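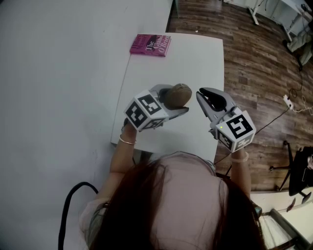
A session at the white table at Zeser, with a gripper in each hand.

The first thing Sofia Lambrakis wants you to know about teaching a machine to pick things up is that it takes a great deal of sitting down. She said this to me on my first morning at Zeser, while hunting for a second chair, and by the end of the week my lower back agreed with her completely.

Zeser has its rooms in Jamberg, up a flight of stairs from a bicycle shop, and what it makes there is examples. Thousands upon thousands of them, each one a short recording of somebody doing a small household thing with a pair of hand-held grippers — picking up, turning over, passing across, putting down. The cubes on top carry black-and-white patterns, and the software reads those patterns to work out where each gripper is and which way it is tilted. Later on, a learning system called Furkesia studies the recordings and tries to come up with the same motions for a robot's arms.

I was allowed to try, naturally, and naturally I was terrible. You squeeze, the two fingers close, and whatever you were after squirts out sideways. Small round things are the worst. A potato has no good side! Chutima Meesuk, who has been collecting here since March, watched me chase one across the table with enormous patience and then told me to slow down and come at it from higher up. Her own hands hardly seem to hurry at all, and yet she gets through 70 recordings on an ordinary day, and once, when the rain kept everyone indoors and the coffee was good, 127.

"People try to be perfect," she told me over lunch. "I tried too, at first. Then Sofia said she wanted some of the wobbly ones."

She did, and she still does. If every recording shows a clean grab, Lambrakis explained, the system never sees what a person does when the grab is a little off, how the wrist shifts and the fingers open and try again. So the fumbles stay in, with a note beside them, and only the ones where the tracking drops out get thrown away. She once lost nine in a row to a sleeve that kept covering the patterns, and she still sounds sore about it.

Each recording runs 15 seconds or less, and between them there is time to chat, stretch, or read a page of whatever novel has come in that day. I got through most of a chapter myself, waiting for my next turn with the potato.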